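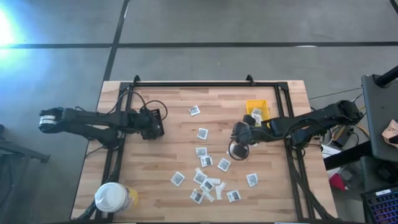 2 March 2026. Packet sorting, teleop demos, second block.

Target from Zallness is 200 good demos before anyone trains anything. They want single packets picked off the wood and put in the yellow tray, right arm only, left arm parked. I still think the number came out of the air. The Psarras write-up they keep quoting used 500 and a much easier object.

Fotis Raptis drove, I watched and logged. Leader arm feels the same as last week, a bit of slack in the wrist. He says he has stopped noticing it. I would like to see that slack in the joint traces before I believe it does no harm.

Main trouble is the overlapping packets. With one lying by itself the pick is dull and repeatable: come down, close, lift, over to the tray. Where two overlap, Fotis does a little sideways nudge with the fingertip first, and he does it differently nearly every time. Sometimes from the left, sometimes he drags the top one clear and regrips. All of these count as successes in the log. What the policy is meant to make of them I don't know. Mavitz (their rep, on the call) said variety is good for it. Variety in where the packets start, fine. Variety in what the driver does with the same start is a different matter and he slid past that.

Also the paper strip. Packets that land on it are white on white, and the fingers catch the strip when they go in low. Two episodes where the strip moved and the packet came along for the ride. Fotis wanted to keep them. I marked them bad. We can argue later.

Episode 9 thrown out, left arm was not in its park pose at the start.

Running total on the Tarnska disk is 1085 if you believe the counter, but that includes everything from January's old gripper setup plus the aborted ones. Good ones for this task, by my own marks: about a quarter of what Zallness asked for. Please don't quote the counter in the update.

To do:
Agree one way of splitting an overlapped pair and write it down.
Hold back a set of starts with no demos at all, and test only on those. Their reported success rate came from starts they had trained on, as far as I can tell.
Get someone other than Fotis to drive a block. If the policy has only learned Fotis we should find out early.
Check gripper close threshold, the log calls it a grasp with nothing between the fingers.

Stopped when the wrist motor warning came up again. Temperature not written down, my fault.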